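A green light is a claim

The arm at Pivirside ran for most of July with a fault in it, and through all of that time it reported that everything was fine. I want to argue that this is the worst kind of fault a machine can have, worse than most of the ones that make a loud noise, and that we are too relaxed about it because it rarely hurts anyone on the day.

The job is a dull one. An arm with a two-finger gripper takes small objects off a table and puts them into a basket. The cell runs on software called Ilari, the gripper controller is made by Zallus, and the log adds a line for every object: picked, moved, released. At the end of a run the light goes green. Over the period I am writing about, the log held 696 lines that said "released". Sang-wook Cheon, who looks after the cell, went back through the recordings when he began to doubt it, and a good share of those lines described an arm carrying nothing at all from one place to another and letting go of it with great care.

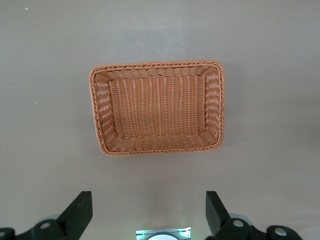
Wrist camera view of the orange-tan basket, empty, with the gripper fingers below it.

The cause was small. The controller decides that it is holding something when the fingers stop before they are fully closed. One finger had shifted slightly on its mounting, so the fingers met early. The controller saw them stop short and concluded that it had a thin object. From then on it could not fail. Every closing of the fingers was a successful grasp, including the ones that missed.

I don't blame Zallus much for this. Stopping short is a reasonable sign of a grasp and plenty of grippers use it. I don't blame the person who last tightened the finger either, partly because it may have been me. What I object to is the next step up, where the Ilari log took the controller's word and wrote it down as a fact about the world. "Released" should mean that an object is now in the basket. What it meant was that the fingers had been told to open.

There is a camera on the wrist of that arm. It was running the whole time. It looks straight down into the basket, closely enough to make out the weave, and a person glancing at the picture knows at once whether there is anything there. The picture was saved to disk and no part of the software asked it a question. When I raised this, the answer was that checking would add 600 milliseconds to each object. I have no reason to doubt that number. Set against a month of records we can't trust, I think it is cheap.

The reply I hear most often is that this was a bookkeeping error and shouldn't be filed with safety matters. I disagree, for a practical reason. The rule in our room was that you could reach into the cell once the light was green. People followed it. The light went green when the log said the last object had been released, and we now know the log was capable of saying so whatever had happened. In one run the arm reported the last object as placed while it was still out on the table, and Sang-wook leaned in to pick it up by hand. A second job had been queued behind the first, and it started. The arm touched his sleeve and stopped on its force limit, which is set at 50 newtons. He was not hurt. He did write it up, and the form came back marked "operator entered cell early".

He had not entered early. He had entered when the machine told him it had finished. If we train people to act on a signal, then the signal is part of the safety system, whether or not it was designed as one. A green light driven by a log, driven by a guess about finger width, should never have had a person's arm depending on it. The cell has a proper enabling switch on the door now, which cuts power to the motors, and the light is only a light. I'm glad of that. I would still like the form corrected.

The other reply is that checking the result properly is hard, and this one I take more seriously. An empty basket is the easy case. A full one is another matter. 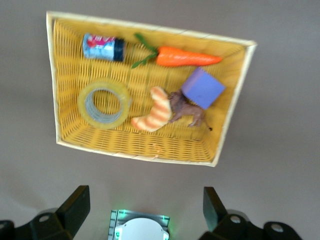 The yellow basket with its pale rim. In it are a can, a roll of tape, a toy carrot, a toy croissant, a brown toy animal and a foam cube.

In a basket like this one the cube is resting partly on the animal, and the stalks of the carrot spread out close to the end of the can. A program that counts shapes may well get it wrong. Clear tape is awkward because you can see the basket through the middle of it. If the system has to name each object before it can carry on, it will stop often, and someone will switch the check off by the second week. I have seen that happen with other checks and I have been the one to do it.

But the question doesn't have to be that big. The software can compare the basket before the release with the basket after it, and ask only whether anything has changed. Sang-wook wrote a rough version in an afternoon and ran it over 400 of the stored releases. It caught the empty ones. It also complained about some good ones where an object had landed and settled into a spot that looked much like before, and I don't mind that. A false complaint costs somebody a walk across the room. It also leaves a line in the log saying that the machine was unsure, and until this summer our log had no way of saying that.

I would make this a condition of buying. Any system that reports a task as done should have to say how it knows, in words that a user can read, on the same screen as the report. "Fingers opened" is a fine thing to display. So is "basket unchanged, please check". If a supplier can only offer the first, it should be labelled as the first and not as success.

Ilari's next release is supposed to include a separate "verified" state. I have asked what will set it, and so far I have been sent a picture of the new icon.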